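Kultum Releases Lineage Register for the Mornberg Valley Households

MORNBERG, February — Kultum, the regional archive for family and clan history, has released the first part of its Mornberg Lineage Register, a searchable record of descent, marriage and residence for the households of the upper valley. The release covers 33 named lineages. Entries begin with the earliest ancestor for whom at least two independent accounts exist and continue to the generation of the present household heads.

The register replaces the card index that Kultum has maintained in its reading room. That index was arranged by surname only, and it did not distinguish between branches of a lineage that shared a name. Under the new arrangement each branch has its own entry, with a reference to the parent lineage and a note of the settlement in which the branch was first recorded.

"The main technical problem was the treatment of branches," said Ankica Shehu, editor of the register. "The Begović lineage is the clearest case. The upper and lower branches use the same name, keep separate burial grounds and have intermarried repeatedly. A surname index merges them. We have entered them as two lines of descent with a common founder, and each marriage between them is recorded once and linked from both sides."

Source material consists of parish and civil registers, land transfer books, gravestone inscriptions and over 100 recorded interviews with older residents. Where written and oral accounts differ on a date or a relationship, both versions are given and the source of each is stated. No attempt has been made to reconcile them in the main entry. Editorial opinion, where offered, is confined to the notes. 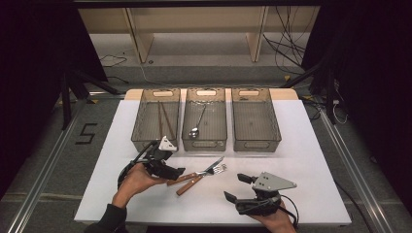
Storage bins and cutlery on a white tabletop.

Place names follow the spelling in the source, with the current form in brackets. Several hamlets named in the older land books no longer exist as separate settlements — the largest of these, Fanell, was absorbed by its neighbor and survives only as a field name. Families described in the books as "of Fanell" are listed under that heading, and a cross-reference is provided from the modern parish.

Adoption and guardianship are coded separately from descent by birth. Earlier compilers often entered an adopted heir as a son or daughter without comment, and 13 such cases have been corrected in this release. The earlier reading is retained in the entry history so that published work citing the card index can still be traced.

The register uses a fixed numbering system. A number assigned to an individual is not reused or altered if later evidence moves that person to another branch. Corrections are issued as dated supplements.

Essam El-Sayed, head of access at Kultum, said the first release is limited to persons no longer living. "Entries for living persons are held in a closed file and are used only to check continuity," he said. "Relatives may ask to see their own entry in that file. Requests are handled in writing."

The register may be consulted without charge in the Kultum reading room. A printed volume containing 70 descent tables is available for reference at the desk and may not be borrowed. Copies of individual tables can be ordered using the standard reproduction form.

Readers who hold family papers, letters or annotated prayer books relating to the Mornberg households are invited to contact the editor. Originals are returned after copying. Proposed corrections should quote the lineage number, the entry number and the source relied on.

Work on the second part, covering the lower valley, is in progress.

Press inquiries: Access Office, Kultum, Mornberg. The office answers calls until 4 p.m.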